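Kitchen sink area

The kitchen sink area is the basin, faucet and adjoining counter where a household washes its dishes, rinses its vegetables and puts down whatever it happens to be holding. In floor plans it is drawn as a rectangle with a small circle in it. In use it extends some distance to either side, taking in the drying surface, the soap, the cups waiting for a decision and, in many homes, a portion of the day's shopping.

Basin and faucet

The single-basin sink in stainless steel is among the commonest household types. It is popular for resisting stains and for making every dropped spoon sound like an emergency. The drain sits at or near the lowest point of the floor of the basin, and many models have an overflow opening near the rim, which most owners notice for the first time while cleaning it.

Gooseneck faucets rise high before turning down toward the basin. The height allows a stockpot to be filled upright. It also allows water from an enthusiastic tap to strike a spoon and travel to the far side of the room.

The surrounding counter

Manuals of household management generally advise keeping the counter beside the sink clear. The Flestero Home Handbook, long a fixture of kitchens in Sturkness, recommends 24 inches of open surface on one side, and prints the recommendation next to a drawing of a counter with nothing on it at all. Readers have tended to admire the drawing.

In practice the strip behind the faucet fills first. It is too narrow for work and too wide to ignore, so it attracts drinking glasses, mugs, pump bottles and the clear plastic bin bought to organize them. A towel or mat along the front edge catches drips and soon comes to be regarded as a shelf.

Bags, both paper and plastic, arrive with groceries and stay on. The kraft paper bag with twisted handles is widely held to be too good to throw away, a belief that accounts for the contents of a great many cupboards.

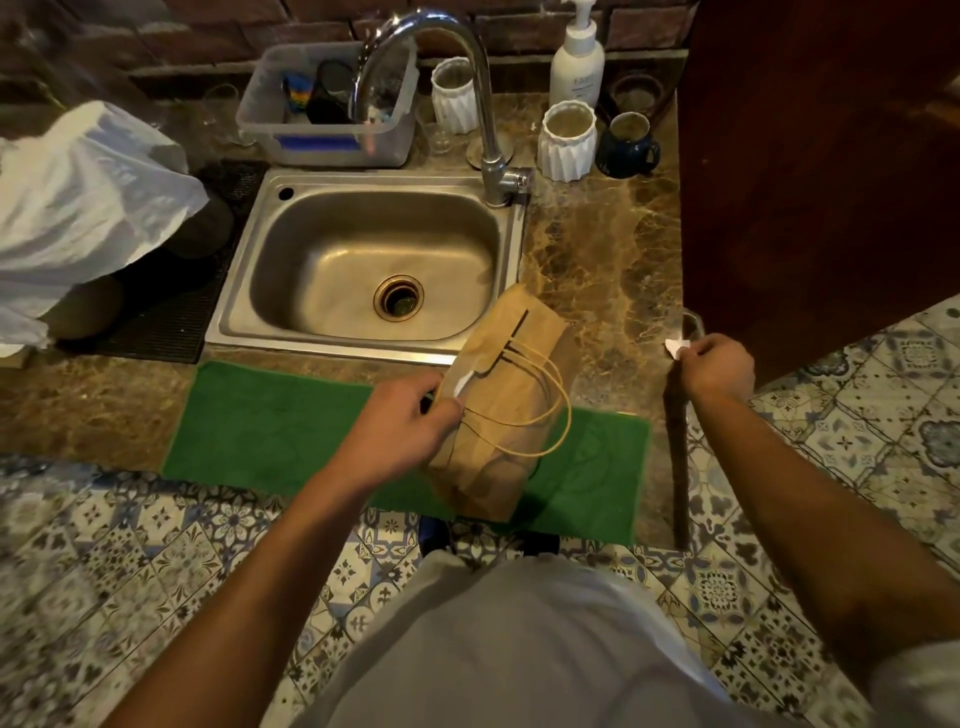
Clearing

Clearing the area is usually done in the order in which things are in the way. Scraps of paper and packaging go first, bags are folded flat, and cups are sorted into those to be washed and those that can be put away. Disputes over the second group are common. A cup that has held only water is clean to the person who drank from it.

The Futard method, named for the district where it was first taught in evening classes, divides the job into 2 passes of 5 minutes each: one for trash, one for everything else. Its supporters say it prevents the reading of old receipts. The rival Org system asks that each object be given a permanent home, and its starter booklet runs to 50 pages, many of which end up beside the sink.

Seasonal variation

Clutter is heaviest from November through the winter holidays, when serving dishes too large for the cupboard are left out to dry and remain there until spring.

See also

Dish rack
Drying mat
Junk drawer
Bag of bags

Last edited 2020-02-02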